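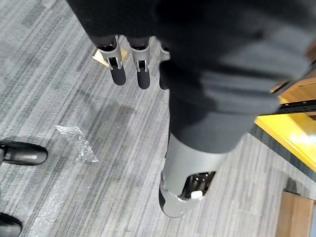 Home Reviews Parts Safety notes Contact

Cloketine fabric cover for robot arm, size 2: my review after six months

Last updated: October

I bought this cover for the arm in our workroom in Bakcombe. It is black, soft, and closes at the back with a long strip of hook and loop. The seller was Skadanham, and the delivery was correct and fast. I write this review mostly on account of one fault, which I think other owners must know before they let the arm work with the cover on. But I will try to be fair also to the good sides.

First, why I wanted a cover. Our arm carries a Rangel hand with three fingers. We use it to pick up small parts and put them in trays, and there is a lot of dust from the cardboard. Before, I cleaned the joints every week with a brush. With the Cloketine I clean them one time in a month, and I find very little inside. The fabric can be washed in a normal machine. After 13 washes the color is still a good black and the seams hold.

Putting it on takes me six minutes if I am alone. The instruction sheet is short but clear. It says to pull the cover over the arm from above and to leave the fingers free under the hem. It says nothing about how far from the fingers the hem must stay, and this is my complaint.

What happened

In the fourth month the arm was doing an ordinary job in the afternoon. It reached down low, near the floor, and turned the wrist. I heard the motor sound become higher, and then the arm stopped by itself. The controller showed error 1897, which in the manual of our arm is "load too high at wrist." I pressed the emergency stop, although the arm was already standing still, and I waited for the lights to change before I went near.

The hem had moved down, and a fold of it was inside one finger. On this hand, each finger has a small rectangular opening in the housing, and behind it you see the linkage and a thin pin. When the finger bends, these parts move against each other. The fabric had entered there and was wound between them. I could not pull it out by hand. I had to cut the cover with small scissors, with the power off, and it took me the rest of the afternoon. The finger was not broken, but it did not close fully until the service partner adjusted it.

No person was hurt. But I thought afterwards about the position where I usually stand, which is quite near. If the wrist had not stopped, the arm would have pulled on the fabric in a direction that no program had told it.

Why I think it happened

The cover has elastic at the shoulder end and none at the hem. When the arm stretches out, the fabric is pulled up, and everything looks fine. When the arm folds, there is too much fabric, it makes long folds, and by its weight it hangs down toward the fingers. I had tested the cover only with the arm stretched out. This was my mistake, and I accept it.

I wrote to Skadanham. They answered politely after two days and sent a new cover without cost, but it was the same model with the same hem. They said they would pass my letter to the maker. I have not heard more.

What I do now

I sewed a flat elastic band into the hem, and I put a strap over it at the wrist. Before each job I move the arm slowly through its lowest and most folded positions and I look where the hem goes. If any fold can touch a finger, I take the cover off. I also lowered the force limit for the wrist, so the arm stops earlier. In the two months since then I had no stop from fabric.

Please do not copy my band without checking your own arm. A band which is too tight can hold back a joint, and some arms also have openings higher up on the limb, with screws and brackets inside, where a fold could catch too.

My rating

Fabric and washing: very good. Protection from dust: good. Fit at the shoulder: good. Fit at the hand: bad. Instructions: not sufficient for a product that hangs beside moving parts.

For a robot which is switched off and only stored, I can recommend it. For a working hand with open fingers, I would buy it only if you can sew, or if the maker changes the hem.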